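Last updated: 26 September 2019

Meeting room at Hudetti reopens with glass partition

The ground-floor meeting room at Hudetti's offices is back in use after a refit lasting 34 working days. A curved glass partition now separates it from the open-plan area, replacing a plasterboard wall put up when the firm moved in.

The glazing was fitted by Gautier and stands in tall panels between white vertical posts. White horizontal blinds cover the glass, so the room can be closed off during calls or interviews. Lighting is by rectangular ceiling units, and the table is white.

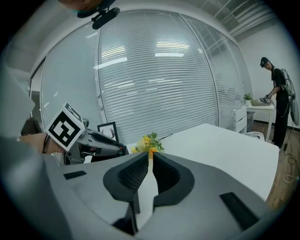
Yannick Pruvost, who managed the work for Hudetti, said the curve had caused most of the delay. The floor was found to be out of level along the line of the partition, and the bottom track had to be packed and reset before any glass could go in. "We lost eight days to the track," he said. "Once that was right, the panels went up quickly."

Sound was the other concern. Staff at nearby desks had complained that meetings could be heard through the old wall. The new joints are sealed at floor and ceiling – the door has a drop seal as well – and a sound test is to be carried out in January, when the adjoining area has been carpeted.

Bookings are made through Clidunano, the system already used for the upstairs rooms. The default slot is one hour. Thibault Pons, who looks after bookings, asked users to leave the blinds lowered with the slats open at the end of each session. Faults with the door or lighting should be reported on extension 2851.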